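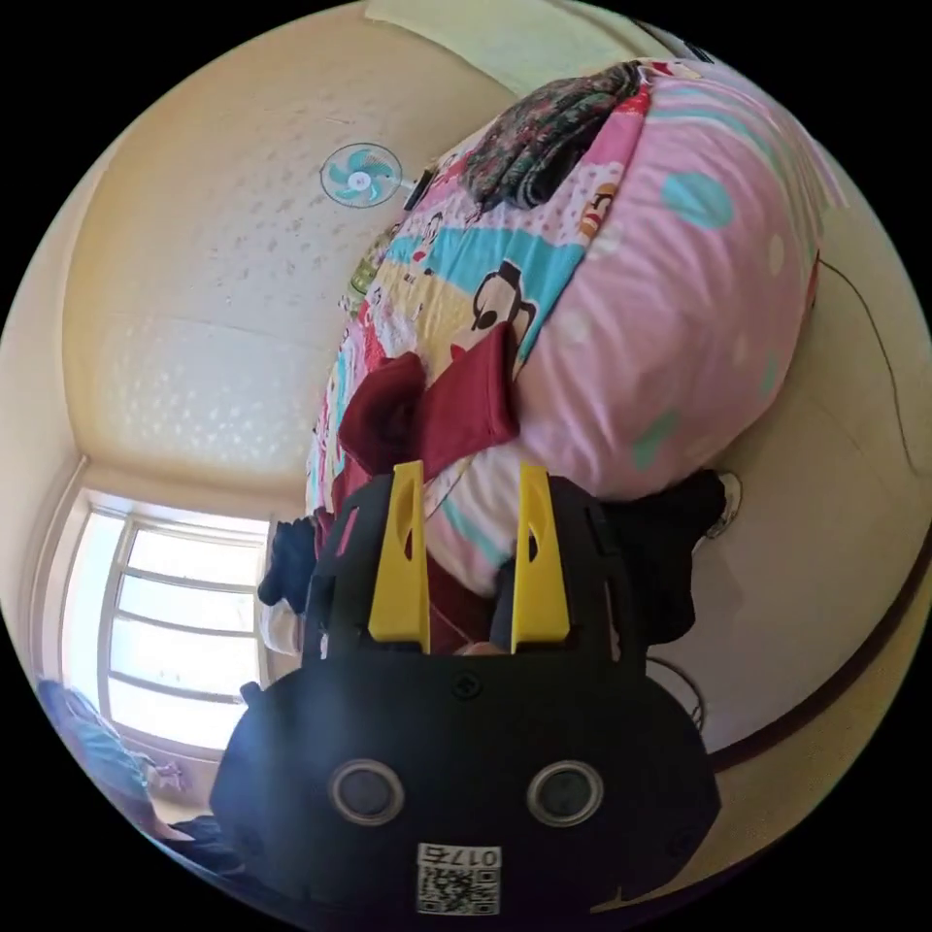

Vol. 9, p. 22

# Fold My Laundry, Train Your Robot

The Taketti kit comes in a gray zip case, and the brochure on top of it promises that "your ordinary day is the lesson." Inside are two black hand-held grippers, each with a pair of yellow plastic fingers. You hold one in each hand, squeeze, and do your chores with those fingers in place of your own. The grippers record as you go. Later, the pitch goes, a robot learns to fold a shirt from what you did.

Taketti rents the pair for $188 a month. That covers the grippers, two charging cables, an upload account and access to a dashboard that scores each take. Robot arms are extra, sold by somebody else, and mentioned once in the brochure, on the back.

I had the kit for most of January, and I'll admit I went in with my arms crossed. I have sat through a lot of demos where a towel gets folded very slowly on a very clean table. So I asked to see it used in a real bedroom, and Effie Forsyth, who runs the laundry recordings for a small outfit in Miltanham called Trusach, let me hang around for a Saturday.

The bed had a cartoon comforter on it, pink with a lot of red and yellow and turquoise, the kind of pattern that would make anyone's software work for its supper. The cloth for the session was dark red. Forsyth's team likes that sort of mess. Taketti's sample footage is all white T-shirts on gray counters, and Danica Popescu, who does the training at Trusach, said she stopped using it after the first week.

"It taught the arm to fold white T-shirts on gray counters," she said.

The grippers themselves are better than I wanted them to be. The fingers are flat and taper toward the tip, with a slot down the middle of each, and they will take hold of a hem if you come at it from the side. Come at it from above and you mostly push cloth around. Thick bedding is hopeless with one hand and annoying with two. By the end of the first hour my wrists hurt, and I had learned to pick up cloth like a crab.
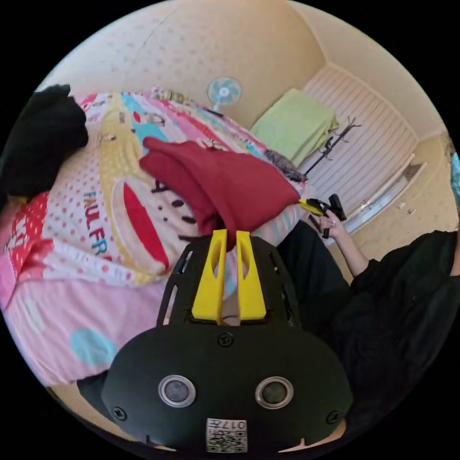

Which brings me to the dashboard. Taketti claims a new user can produce "600 usable demonstrations" in the first month. I don't doubt you can press the button that often. Whether they're usable is a matter for the scoring system, and the scoring system is generous. I did one take where I dropped the cloth, swore, picked it up by the wrong corner and gave up. It came back green. A good, slow, careful fold came back yellow for "low activity."

I took this to Peiyu Qian, who handles support at Taketti. She was polite about it. The score measures tracking quality, she told me, meaning how well the system knew where the gripper was in the room. It doesn't look at the task. Fine, but the label on the screen says "demo quality," and a customer paying by the month will read that the way I did. She said the wording was under review. It was the same when I handed the kit back.

Trusach deals with it by having a person watch everything. Aba Mahama sits with the day's takes and throws out the bad ones, and on the afternoon I was there she was throwing out plenty. Her hours aren't in Taketti's price. Neither are Forsyth's.

For comparison I also tried the Lei glove, which is cheaper and leaves your fingers free. It's far nicer to wear. It also leaves you with a recording of a human hand, and then you need a robot with something like one. With the Taketti, what you hold is close to what the arm will hold, and that's the one part of the brochure I'd sign my name to.

Should you rent it? If you already have an arm, someone to train it and someone with Mahama's patience, a month is a fair trial. Pick a month when you have plenty of laundry. If you're a curious household hoping for a machine that puts away the socks, keep your $188. And check the renewal terms before you sign, as the second month is billed nine days before the first one ends.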